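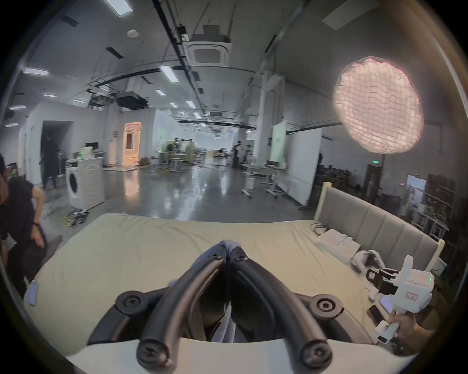

A bed makes a decent sorting surface, whatever the folding-board people say.

I've been reading laundry advice for years and most of it is sold by somebody. The Narnby folding board costs 71 dollars and does what a flat surface and two hands do. I used one through August and gave it away.

T-shirts first. The usual line is that you must fold them the minute the dryer stops. Maybe, if you own three of them. I leave mine in a heap until evening, then give each one a hard shake from the shoulders, and I can't tell the difference by the time it's in the drawer.
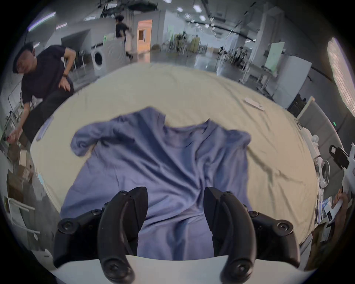 The sleeves are where it goes wrong. Pull them out straight before you fold anything, then smooth from the collar down to the hem. If the hem is twisted, start over. Ironing a twist flat only sets it.

Hanging is the other cure-all. A damp cotton tee on a thin wire hanger gets shoulder bumps, and no spray I've bought has fixed those.
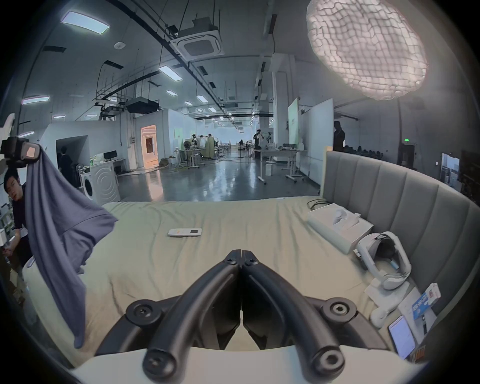

Does it matter which end of a T-shirt you hang it from?
Hem up is safer for knits. Clip at the side seams and the marks mostly hide.

The Agbenyega method, with its 90-second timer and its color chart, I tried for 3 weeks. My drawers looked the same. 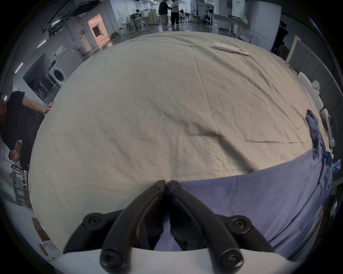 Whatever you fold on, put a cloth over it and pull it tight. I've seen guides call for a padded mat - skip it. A beige cloth like this one, even with a few creases in it, shows up a blue sleeve that's still twisted, and that's all the help I want from it. Clear off the other stuff before you start, and do the shirts last, after the towels.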